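Open afternoon at the Pleltano workshop

In November, 19 members went over to Clurnstead to see what Pleltano has been doing with kitchen robots. The group was split in two so that everyone could get close to the tables, and each half had 30 minutes with the hand-held grippers before swapping over for the talk.

The grippers are used to teach the robot. A person holds one and does an ordinary kitchen job with it, the camera on the tool records what happens, and the recordings are used later for training. Staff told us they like to have 100 goes at a job before they try it on the arm, and more if the pots or the food are changed. 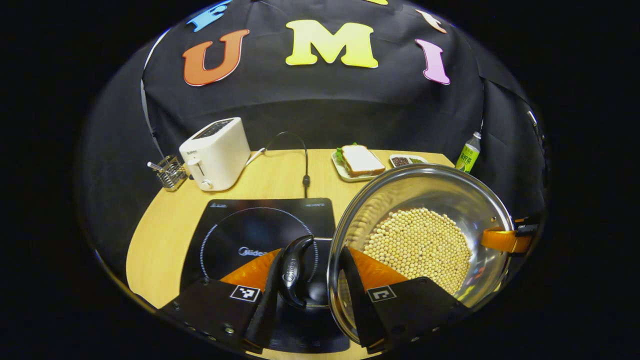

Most of us found pots harder than expected. You have only two fingers to work with, and a full pot wants to swing round as soon as it leaves the table. The advice was to slow down, open the fingers wide and look at the rim before closing on it. Several members had a second try after tea and did better.

The talk covered the software side, which Pleltano calls Wikine. It sorts the recordings and throws out the ones where the camera lost track of where it was. There were plenty of questions about cost — we were told prices for the gripper kit are not settled yet — and about whether the same recordings would work on a different make of arm. The answer was yes in part, with some extra work.

Sowah, the firm in the next unit, opened its doors as well and showed a small packing line.

Pleltano will take another party in the spring. Places are limited, so please put your name on the list at the next meeting or reply to this newsletter. Parking is behind the building and the entrance is up 2 steps, with a ramp at the side.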